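Tovton, un VPN sans compte : notre avis après deux mois
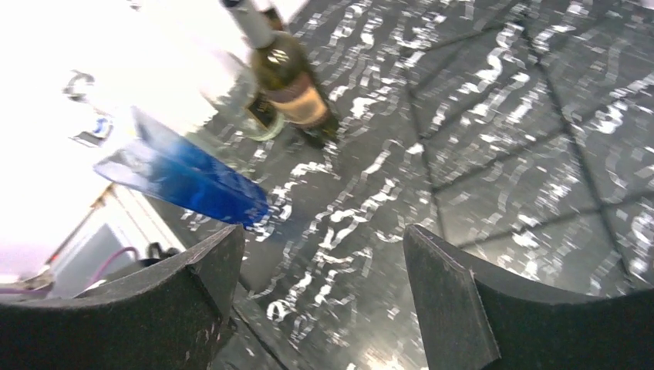 Une bouteille de vin sur un plan sombre et brillant.

Tovton s'adresse à ceux qui ne veulent laisser ni nom ni adresse à leur fournisseur. À l'inscription, le service attribue un numéro et rien d'autre. On peut payer par carte, mais aussi en espèces par courrier.

L'application s'installe vite. Le coupe-circuit est activé par défaut, ce que Plundov ne fait toujours pas. J'ai relevé 2 fuites DNS en deux mois, les deux fois au réveil de l'ordinateur. Le support, en la personne de Tamás Farkas, m'a répondu le lendemain – en anglais seulement – et la mise à jour de mai a réglé le problème.

La politique de confidentialité tient en 3 897 mots. Elle précise que les journaux de connexion ne sont pas conservés et que toute demande judiciaire est examinée par un avocat avant réponse. Le passage sur les sous-traitants reste vague. Aucun audit externe n'est publié.

Côté débit, rien à signaler sur la fibre. En 4G, les coupures sont fréquentes.

Pour : inscription anonyme, réglages clairs.
Contre : pas d'audit, application mobile en retard.

Jinfeng Xie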